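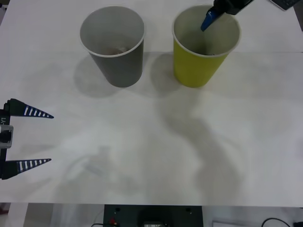 Walkers with cameras wanted for the Enasthorpe towpath project

Hello! I'm Burgi Kofler and I've been putting up a picture a day from our stretch of canal for longer than my family thinks is sensible. This summer I'd like some company. I'm looking for 70 people to photograph the old Naseck branch, from the Pleren basin right down to the blocked-off tunnel at Sutter, and I don't mind at all whether you own a posh camera or a phone with a cracked screen.

The branch has 246 numbered posts along it (a few are hiding in the brambles, bring gloves). Each person gets 3 or 4 posts to look after through June. You go out when you fancy it, stand at your post, take one shot up the canal and one down, and then anything else that catches your eye — herons, ironwork, somebody's washing, whatever you like.

What I'd ask of you

A few hours over the month, mostly at times that suit you. You'll need to be steady on your feet, as the bit past the second lock is muddy whatever the weather. Under-16s are very welcome with a grown-up. Please don't climb on the lock gates, and please ask before you take a close picture of anyone on their boat. 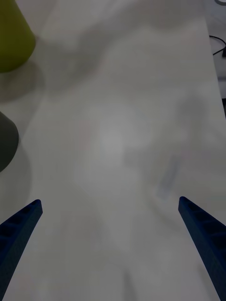

What you get

No money, I'm afraid, but I'll pay bus fares from town and there's tea and cake at my house at the end. Your name goes beside every picture of yours we use, and the pictures stay yours. I'm hoping for 2000 in the finished collection, which will go on my site and, if the library says yes, up on their walls for a bit too.

I've had a few emails already asking if it matters that you don't know the canal. It doesn't! Some of my favourite shots were taken by my cousin, who'd never been here before and kept pointing her camera at drainpipes.
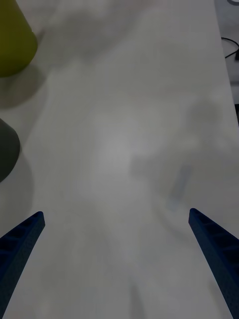 If you'd like a particular post, say so early — the ones by the aqueduct will go first. Leave a comment under this page with your first name and which end of the branch you'd rather be, and I'll write back with a map. Names in by April 30, 2022, please.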